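The Long, Patient Business of Writing Down the Rules

Adjoa Ametepe keeps a ring binder on the shelf over her kettle, and if you visit her (she'll make you tea whether you want it or not) you will sooner or later be handed it. It has 68 pages, most of them typed, a good many of them written over in green pen, and it is the nearest thing her small firm has to a family Bible. The label on the spine says Skondex. People who teach robots by hand have been passing copies of it to one another since April, and I wanted to find out why a set of house rules should travel so well.

The work it covers is simple enough to describe over a fence. A person takes a gripper in each hand, does some ordinary household chore with it, and the motion is recorded so that a robot can learn from it later. Do it once and it's rather fun. Do it all day, with the same object and the same table, and you begin to understand what the binder is for!

"Everybody wants to start with the clever part," Ametepe told me, turning pages. "I want to start with the cables."

Cables get nine pages, as it happens. A cable should leave the back of the gripper in an easy curve, with enough slack for the operator to reach the far side of the table without feeling a tug, and it should never cross in front of the hands. Cables on the floor go to the side, away from where anyone has to stand. The first edition said only "keep cables tidy," and she winces when she reads that line out, as I think any of us would on meeting something we wrote in a hurry and were sure of at the time.
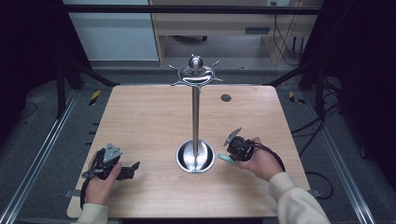
Then there is the matter of where a recording begins. The Skondex rule is that both grippers should be in view and clear of the object before the task starts, one on each side if the job calls for two hands, and that the operator should hold that position for a slow breath. I asked whether the breath was really necessary. She laughed and said that two of her best people had asked the same thing, and that both of them now take it without thinking, the way you look over your shoulder before backing out of a driveway.

Not everyone agrees with all of it. At Datov, a larger outfit that adopted the binder last year and has since grown its own version to 91 pages, they let operators begin wherever their hands happen to be, and they argue (quite well, I thought) that a robot in somebody's kitchen won't get a tidy start either. Fuda, which makes fixtures and workbenches, sits somewhere in between. Its crew follows the Skondex opening for new operators and drops it once a person has 53 accepted recordings to their name. Ametepe has read both arguments and written "fair point" beside one of them in the green pen, though she wouldn't let me see which.

Where they all meet is on the question of mistakes. A fumbled attempt gets marked and kept, and the operator adds a plain sentence saying what went wrong. Of the 930 recordings in the batch she was reviewing when I came by, the ones she lingered over were those, and she read several of the notes aloud with real affection. "Reached too soon." "Sleeve caught." "Was thinking about lunch."

The next edition is due once the section on rest breaks is settled. She wants them longer, and the draft was lying open on the counter when I left, with a tea ring on it.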